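Checkerboard vinyl tiles in a long narrow hall: straight or diagonal, and what colour for the walls?

Posted by hallwayhelen
9/17/23

We are doing up the downstairs hall in a terraced house and I would like a black and cream checkerboard floor in vinyl tiles. The tiles are Soltudard self-adhesive ones from the clearance shelf, so I can't go back for more once they're gone. The hall is 535 cm long and narrow, with the front door at one end and the kitchen at the other. There is a small dog-leg by the under-stairs cupboard.

At the moment there is bare chipboard, fairly flat except for a ridge where two boards meet. The walls are magnolia and will be repainted anyway. The woodwork is staying as it is, a tan sort of stain that my partner likes and I have given up arguing about.

My questions really:

Should the tiles go straight or diagonal? I've read that diagonal makes a narrow space look wider, but it looks like a lot more cutting.

Where do I start? The front door isn't in the middle of its wall and I don't think any of the walls are parallel.

Does the chipboard need anything on it before the tiles go down?

What wall colour goes with black and cream and tan? I was thinking white, but I am worried it will look like a chip shop.

I have done laminate before but never vinyl tiles. No rush, we'd like it finished before the clocks go back.

Answer from Oda Bakke

I have laid these in my own hall and in my sister's kitchen, so I'll take your points in the order you would do the work.

The chipboard

Don't stick anything straight on to bare chipboard. It drinks up the adhesive and the tiles start to lift at the corners, usually by the front door first where the feet and the weather are. Screw down any boards that squeak, and sink the screw heads properly. Then sand the ridge. If you can still feel it with your palm after sanding you will see it through the tile when the light comes in through the door.

The proper job is to overlay the whole lot with flooring ply, sealed on the face, with the joints staggered so they don't line up with the joints in the chipboard. This raises the floor, so check the front door will still open over it and that you can live with a step at the kitchen. Mine caught on the mat and I had to have the door off.

If you really can't raise the floor, fill the joints with a flexible compound, sand, vacuum, and put on a coat of the primer the tile maker recommends. It won't last as long.

Straight or diagonal

For a hall that shape, with a limited number of tiles and as a first go, I would lay them straight. Diagonal does look good and it does pull the eye sideways a bit. But every single tile along both sides has to be cut to a triangle or something near it, and in a narrow hall that is a large share of the floor. The waste is high and you've said you can't get more. Mine is diagonal. I had 16 tiles left at the end and I'd bought far too many to begin with.

One point in favour of diagonal is that it hides walls that aren't parallel. With a straight layout, the cut tiles get thinner as you go along and your eye picks it up. The way round this is to make sure the cut row down each side is a decent width, at least half a tile. A sliver that goes from thin to nothing looks dreadful, but a half tile that loses a little over the length of the hall will pass.

Setting out

Measure the width at the front door, in the middle and at the kitchen end. Mark the centre at each of those places and snap a chalk line through them. If the marks don't line up, go with the line that looks straight from the front door, as that is where you and everyone else will stand.

Lay a whole row dry down the line with the backing paper still on. Look at the edges. If you are left with a sliver at the side, shift the line across by half a tile and try again. Do the same lengthways so you don't end up with a thin strip at the threshold. Decide which colour sits against the front door now as well, and put a pencil B or C on the floor in the first few squares. It is very easy to put two blacks together when you are on your knees and tired.

The dog-leg should be set out from the same line. Don't start a new one for it or the checks won't meet.

Wall colour

White is fine but it does go a bit cold with black and cream, and it makes cream look dirty. I'd go for a muted grey-green. It is kind to tan, and it keeps the black from looking too sharp. Something in the middle of the range, not the very pale one, which turns to plain grey in a hall with no window. Matt on the walls, though the wipeable sort if you have children or a bike.
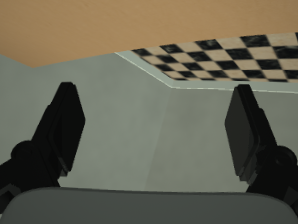

Laying them

Leave the boxes open in the hall for a couple of days with the heating on as you would normally have it. Start at the centre and work outwards in a stepped pattern, like a pyramid, and butt each tile tight to its neighbour before letting it down. Once it touches you have very little time to move it. Peel the backing off one tile at a time and put the paper straight in a bin bag. It is extremely slippery.

Check the arrows on the back of the tiles. On some makes they should all point the same way, on others you turn every other one. It will say on the leaflet.

For the edges, lay a loose tile exactly on top of the last full one, then put another on top of that pushed against the skirting, and run your knife along its edge. The part of the lower tile that shows is the piece you need. Leave a 3 mm gap at the pipes and cover it with a collar. For the door frames, either undercut the frame with a fine saw or make a card template first.

Go over the whole floor with a roller afterwards. You can hire one, or use a rolling pin with a cloth round it and all your weight. Keep off it overnight and don't wash it for five days.

Answer from Trev_in_the_shed

Diagonal every time. Straight looks like a school canteen. Just buy more tiles.

Also take the skirting off first, it hides a multitude of sins.

Answer from m_nygard_flooring

I mostly agree with the long answer. A few things to add from doing this for a living.

Chipboard near a front door is often swollen. Push a screwdriver into it just behind the threshold. If it goes in easily, replace that section before you do anything else. No primer will help with that.

Mix the tiles from all the boxes before you lay any. Clearance stock is often from more than one batch, and cream is the colour where it shows. Check the batch numbers on the ends of the boxes. If you find 2 different ones, either shuffle them right through the floor or keep the odd batch for the dog-leg and the cupboard.

I wouldn't take the skirting off for a glued or self-adhesive tile unless you were replacing it anyway. Stained skirting in an older terrace rarely comes away without taking plaster with it, and then you are into a much bigger job. Cut neatly to it and run a thin bead of caulk if you need to, in a colour near the tile.

Paint the walls before the floor goes down.

Reply from hallwayhelen

Thank you all. The screwdriver went in by the front door, so a new piece of board is going in this weekend. I have done the dry row and the centre line needed to move over by half a tile, as predicted. We are going straight, sorry Trev.

There are two batch numbers on the boxes. I can't see any difference in the black, but the cream in one lot is yellower when you hold them by the window, so those will go in the cupboard.

I've got tester pots of two grey-greens to try next to the door frame. Does anyone know if the tile leaflet's primer is all right over new filler, or should I leave it to dry for longer than it says on the tub?

Reply from m_nygard_flooring

Fine over filler. Give it an extra day where it's deep and sand it before you prime.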